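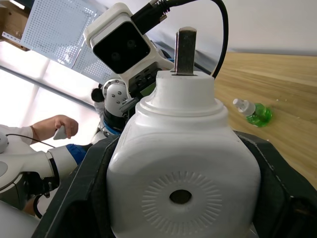
Veronika Ruchti wrote to me in May that she had given up on plug-in repellents altogether, and that a window screen with no holes in it did more for her bedroom than any little bottle of liquid. She may be right. I have screens too, and two of them have holes, and patching them has been on my list for longer than I want to say.

Until then I use the plug-ins. I went through the hall drawer last night and got them all out, with the refills, the loose caps and the instruction sheets I never read. I do this when the weather gets warm. The drawer also had takeout menus, a bike light and the spare key to a house we moved out of, so it took most of the evening.

The heaters last for years. The refills are what you keep paying for, and they are also what goes wrong. The store on Horgan used to carry the kind that fit mine and then stopped, and I bought Delteck ones, which looked the same on the shelf. The thread was a little different. I could get the bottle to turn once and then it stuck at an angle, and I ended up with repellent on the nightstand. It took the finish off in a spot the size of a dime. I now take the heater to the store with me in a sandwich bag and compare the necks before I pay.

What I look at when I sort them:

The prongs first. If they wiggle in the housing, it goes out. One was like that this year.

Then the neck where the bottle goes in. Dust collects there over the winter. I wipe it with a dry cloth, unplugged. I used a damp one once and then had to leave the heater sitting on the windowsill for a day before I trusted it.

Then the wick. If the top is brown and hard, I don't bother with the bottle even if there is liquid left. I tried trimming a wick with nail scissors a few summers ago and it smelled terrible and did nothing else.

Scuffs I don't care about. The white plastic gets gray from being handled and from rolling around with everything else in the drawer. Some of it comes off with an eraser and some of it stays. 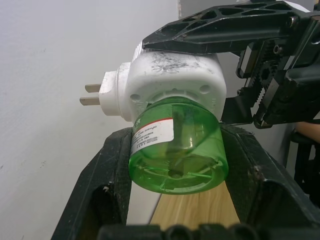

Store them standing up, Nnamdi Amadi told me, with the cap pushed back on the refill, because his leaked all over a box of light bulbs. I had always laid mine down with the bottle still attached. They are in a coffee can now, upright, on the shelf over the washer where the dog and my nephew can't get at them.

I kept 3 heaters and 2 refills. One goes in the bedroom and one by the back door. The last is for the cabin, if we go. I don't run them all night anymore. I plug the bedroom one in when I start the dishes and pull it out when I go to bed, with the window open a crack, and a bottle lasts a lot longer that way.

The Damska refills are the ones I'd buy again, if anyone is wondering. The smell is weaker. They cost more, and the label peels off in the heat, so write on the bottle with a marker when you opened it.

Screens next. I bought the mesh already.

859 shares
3 comments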